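Home | Kitchen | Laundry | Workshop | Ask

Getting more life out of rags and kitchen cloths

Last updated August 13, 2023

Quick one this week, between loads. I went through the rag drawer and threw out more than I kept, so these are the notes I made while doing it.

Old T-shirts first. Cotton only. Cut off the seams and the collar, cut the body into squares, done. The printed part doesn't soak up anything – put those pieces in the shoe polish tin.

Towels shed when you cut them. Zigzag round the edge if you have a machine. If not, shake them outside and wash them by themselves the first time. Clean the lint filter after. Seriously, clean it.

Dish cloths: change every day, more if there's been raw chicken. Hang flat over the tap or the oven rail, never in a ball in the sink. A cloth that smells after washing needs hotter water. I do mine at 60 with no softener. Softener leaves a coating and then the cloth just pushes water around the counter.

Colored cloths are worth sorting by job. In our house red is for floors and anything greasy, white for dishes, blue for windows. Takes a week for everyone to learn it and then you stop finding floor cloths by the plates.

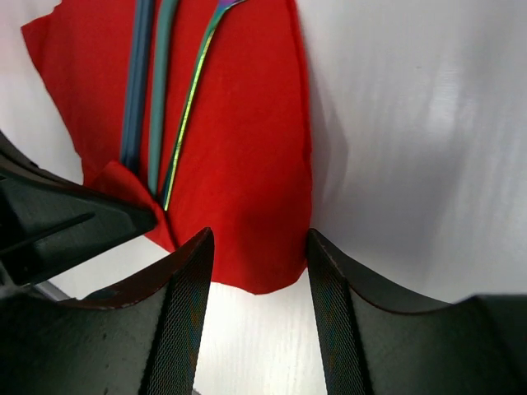
How do you stop red cloth from bleeding onto everything else?

Wash it by itself in cold water until the rinse runs clear, usually two or three goes. After that keep it with darks anyway. Vinegar in the rinse won't set the dye, whatever your aunt says. And don't leave it sitting damp on a pale counter overnight, I have a pink patch by the bread bin to prove it.

Felt is a different thing. Fine under vases and for lining a drawer, no good for wiping. Wool felt shrinks in a hot wash so sponge it and dry flat. Fluff comes off with a bit of tape.

Microfiber – keep away from cotton in the wash, it grabs all the lint. No dryer sheets. Low heat or teh line.

Oily rags from the workshop. Linseed oil especialy. They can heat up and catch fire on their own if you leave them bunched in a bin. Lay them out flat outdoors, one layer, away from the house, till they're dry and stiff. Or into a metal can with water and a tight lid. Then ask your local waste place what they want done with them.

Storage: one drawer, stood on end like files. When it won't close, stop saving T-shirts.

Comments (3)

Mitali Nanayakkara
Does the no softener thing go for bath towels too? Mine have gone like cardboard.

Selvaraj Mollah
Same here Mitali, I stopped using it and cut the detergent in half. Took a few washes but they're drinking up water again.

Ea Briem
Please keep the linseed part near the top!! My neighbor lost a shed that way.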